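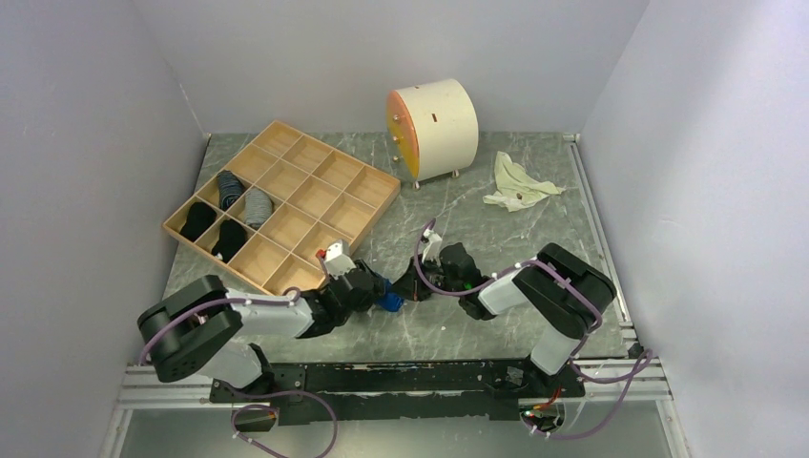 My sock drawer and I have been on bad terms for years, and this July I finally did something about it. The trouble was the balling. I grew up folding one sock over the other into a tight little lump, the way my grandmother did (she did it fast, without looking, while telling you off about something else), and then throwing the lumps into a drawer where they rolled to the back and lived with the lint. Every morning I'd stand there at 6 with a flashlight trying to tell navy from black. So now I'm a compartment person! A plain wooden tray with a grid of square cells, pale wood, thin partitions, socks tucked along one side and a whole lot of empty squares still waiting. Black ones in their own cells, the blue-gray stripe rolled up near the top, a light gray one just to its right. I can't tell you how calm those empty squares make me feel.

A few of you wrote in after the last newsletter to ask how I decide what goes where, so I'll tell you what I do at my house in Gullton, and you can ignore whichever parts sound fussy.

First I dumped the entire drawer on the bed. I counted for once, and the total was 197. One hundred ninety-seven socks for a person with two feet! A shameful number of them had no partner at all. I gave the singles 30 days in a shoebox on top of the dryer, and the ones still alone after that became dust rags, except for one with foxes on it that I'm not ready to discuss.

Then I sorted by when I wear them. Work socks go closest to my hand, then the thick ones for walking the dog, then the nice ones I save for company. I tried sorting by color one year and it looked gorgeous until about the second laundry day. If you have kids, go by person first and don't even attempt colors.

On rolling: lay the socks flat, toes together, and roll from the toe up to the cuff. Leave the cuff alone, don't fold it over the roll. My friend Leonor Simões got me off the cuff-folding habit after I complained that all my elastic was shot, and my Tavares wool pairs have held up a lot better this past winter. A snug cell keeps the roll closed all by itself. If yours keep springing open, the squares are probably too big, and you can put two pairs in one.

Tray or no tray, please measure the inside of your drawer before you buy anything. I did not. The first organizer I brought home was a deep plastic thing from Zindell and it sat 4 millimeters too tall for the drawer to shut, so it holds seed packets in the garage now. The wooden kind is shallower and you can lift the whole thing out and carry it to wherever you fold, laundry basket in the other hand.

I do leave some squares open on purpose. Tama, my sister's oldest, gives me socks every birthday, and they've got to go somewhere. Last year's had tiny pickles on them.

Next month I'm tackling the scarf shelf, so send me your tricks, and if anyone knows what to do with a shoebox of single gloves, I'd love to hear from you.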